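A Morning at Emier: the open house at the Flesenby workshop

I had been meaning to get out to Flesenby ever since my sister-in-law started buying her classroom puzzles there, so when Emier put up a notice for an open house on 7th April I signed up the same evening. It's a long drive from our side of the county (178 miles on my odometer, with one wrong turn and a stop for pie), but the weather was kind and the coffee at the front desk was hot, and I can't ask for much more than that.

Emier repairs and repacks learning toys for schools and lending libraries. A box comes back in September looking like it has been through a tornado, and somebody has to sort it, match up the pieces, clean it and send it out again. They told us they handled 2895 sets last year, which sounded like a lot until I saw the shelves. The shelves go up to the ceiling! There is a rolling ladder, and I was not allowed on it.

The packing room

We started with the people who pack, and I could have stayed there all morning. They have a radio going and a big pot of tea, and everyone seems to know by heart which puzzle belongs in which box. One woman with 2 decades on the job told me the bending and reaching never bothered her, but picking up small tiles all day long was murder on her thumbs. She now spends her mornings checking finished sets and talking to the schools on the phone, and she said she likes the phone part more than she thought she would, though she misses the gossip at the long table.

The matching tables

Through the double doors is where Emier has been trying out robot arms, in a project they call Fustlow. Our group got very quiet in here, I suppose because we all wanted to see whether a piece would get dropped. The job is a fiddly one, little wooden tiles with numbers on them and a board they belong with, and I found myself leaning in and rooting for the grippers like it was a ball game.

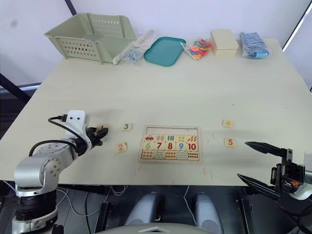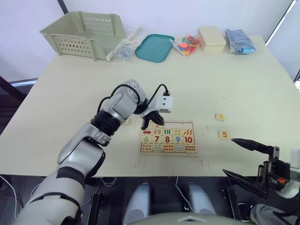 What the staff had to say

I asked the question I expect everybody asks, which is whether folks were worried about their jobs. The answers were mixed, and I appreciated that they let us hear them. A couple of the younger packers have been trained to run the tables and got a raise along with it. One older fellow told me flat out that he thought he was still faster, and he would like to see a machine deal with a box that has gum in it. The shift lead said no one has been let go, but two people who retired were not replaced, and some of the crew have feelings about that.

The part that has changed most, from what I gathered, is the pace of the day. There used to be a mad rush before school started, with overtime every weekend. They hope to spread that work over the summer now, and several parents on the crew were looking forward to it very much.

Lunch and getting there

Lunch was chili and cornbread in the Sakai building across the lot, and it was free, so bring an appetite. The gift table has retired puzzles at good prices and I came home with more of them than I have nieces and nephews. Park on the north side by the loading dock. The front lot fills up early, and the visitor entrance is number 936 on the mailbox, easy to miss if you're coming from the highway.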